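Slide 1. Leave the title up while people sit down. Thank Delia Ledesma for the invitation and for finding a print we could run.

Start with the opening shot of Gestdale. No music, a bus stop, a man eating an orange. It holds for 2 minutes. Ask who has seen it before.

Slide 2. Background, keep it short. Wing-sze Tse shot it in July with a small crew, mostly in one apartment block. The first cut had 1,013 shots. The finished film has 294. Say that number slowly and let them write it down.

Slide 3. What the long takes do. The kitchen argument plays in one take and the camera stays in the hallway. We hear the father but we don't see him until he leaves. Play the clip, lights down. If the sound drops out, talk over it.

Slide 4. Compare with Branditz, her next film. Faster cutting, more close-ups, a bigger cast. I think it is the weaker film — say so, but mention that Chia-hao Kong disagrees and his essay is on the handout.

Slide 5. Sound. Sum-yee Hsiao recorded the stairwell separately. Listen for the elevator under the last scene.

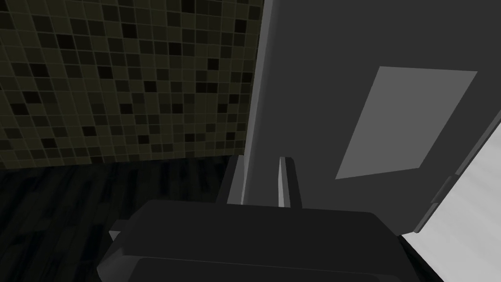 Prurkthorpe, 2018-11-07

Slide 6. The ending. Don't give it away, half the room is staying for the screening. Point out that the orange comes back.

Questions. Tsung-han Lam has the microphone. Stop by nine.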